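Randomizing clutter in a simulated tabletop scene, and checking whether it helped

Part two of the Platura walkthroughs, written up by Manju Tiwari with a lot of patient help from Jelle Martens

Welcome back! If you worked through part one you should have a two-armed robot standing at a table, a policy that can pick up a single object, and probably a growing suspicion that your policy only works because the table is so tidy. Ours certainly did. In this part we mess the table up on purpose, in a way we can repeat and measure, and then we look at what the mess does to the success rate.

You'll need the scene file from part one, the Tokarz asset pack unzipped next to it, and a free afternoon (the renders are slow the first time, while the textures are being cached).

Step 1. Split your objects into targets and distractors. Open the object list and give every item one of the two tags. A target is something the robot will be asked to pick up. A distractor is never asked for. Please don't skip the tagging, even if your list is short – the sampler in Step 3 reads it, and untagged items are quietly dropped.

Step 2. Dress the room as well as the table. We used to vary the tabletop alone, and Mirela Rangel pointed out that our policy had then seen exactly one wall in its whole life. Now each room gets its own wall color, window, pictures and one or two large pieces with plenty of texture, like a carved stone disc. 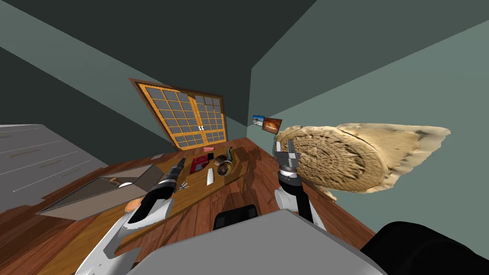
Do the large room pieces need collision shapes?

Only if an arm can reach them. For anything out of reach, leave the collision shape off and keep the visual mesh. The physics step gets noticeably quicker, and you avoid the odd moment where a wrist brushes a wall ornament and the whole episode is thrown out.

Step 3. Sample the layouts. Set the number of layouts to 300 and the seed to whatever you like, but write the seed down somewhere you'll find it again. The sampler drops each object from just above the table, lets it settle, and rejects the layout if anything has rolled off or is sunk into something else. Expect to lose some 64 of them. Keep 150 of the good ones for training and hold the rest back for testing.

Step 4. Add the close-up view. The room view tells the policy where to go, and the wrist view tells it when to close the fingers, so we train on both. Mount the second camera on the gripper, looking out past the fingers, and render a handful of layouts before you commit to the full batch.

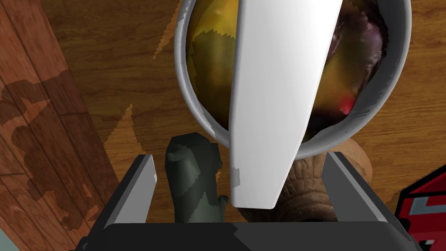 Go through those test renders slowly, with a cup of something, and look for meshes that pass through each other, seams in the textures, and shadows with ragged edges. A few rough spots are fine and we left plenty in. What you want to catch is an object that can't be grasped at all from where it landed, because every one of those drags your score down without teaching you a thing.

Step 5. Train twice. Do one run on the tidy table from part one and one on the cluttered layouts, with the same number of episodes and the same settings, and test both on the held-back layouts. In our runs the cluttered policy did clearly better at picking the right object, and slightly worse at speed. It hesitates over the table a bit before it commits, and we haven't found a cure for that yet.

If your two runs come out the same, check the tags from Step 1 first. That was our mistake for most of April.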